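Dallo Household Tool Kit Review
Posted 10/02/2022 by Elvia Bermúdez

I bought the Dallo kit in January, when we moved into an apartment with a lot of loose hinges and no shelves. My old tools were in a bucket. I wanted one set that could handle flat-pack furniture, curtain rods and the odd leaky trap, and I wanted it to live in the hall closet without spilling.

The kit cost me 20 dollars less than the Konel set I was also looking at. I have used it most weekends, so this covers normal wear in a home and not much else. If you work on cars, look elsewhere.

First, the case, as a bad one ruins a kit. I have owned two where the lid bowed after a summer in the garage and never shut right again. Mine has stayed flat and the corners have held up to being dropped down the back steps once.
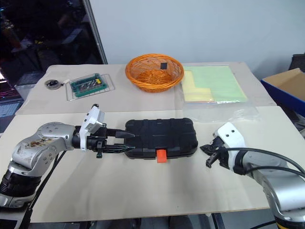 Black case with a molded lid, lying flat on the work table.

The screwdrivers are the best part. The handles are thick enough for a good grip and the tips fit the screws they are supposed to fit. I took apart a bed frame and put it back together without stripping anything. The number 2 Phillips shows a little wear at the tip now, and I would expect that.

The pliers are average. The needle-nose pair came stiff and needed a drop of oil. The slip-joint pair is fine for holding a nut still but I would not lean on it. My neighbor Spyros Dimitrov has the Konel pliers and let me try them on the same shutoff valve. His were better.

The hammer is light. It drives picture nails and taps dowels into place. For anything into a stud I borrow a heavier one.

The tape measure locks well, but the print on the first few inches has begun to rub off. Zulema Sepúlveda, who bought the same kit a month after me, has the same problem. She wrote to the store and they sent her a new tape in 9 days. I haven't asked for one yet.

Putting things away is quick if you learn the layout. Each recess takes one tool, and the tool has to go in the right way around or the lid sits high. My first few tries took some swearing. There is no spare room for extra bits or a stud finder – those go in a zip bag on the shelf.

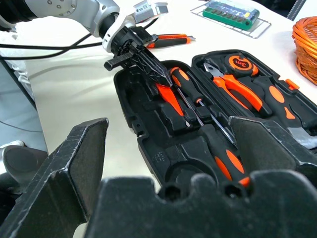 Is the kit good enough for putting up wall shelves?
It is fine for the screws and the measuring, but you will need your own drill and a level, because the kit comes with neither.

I would buy it again at the price I paid. At full price I would spend a bit more and get the Konel for the pliers alone.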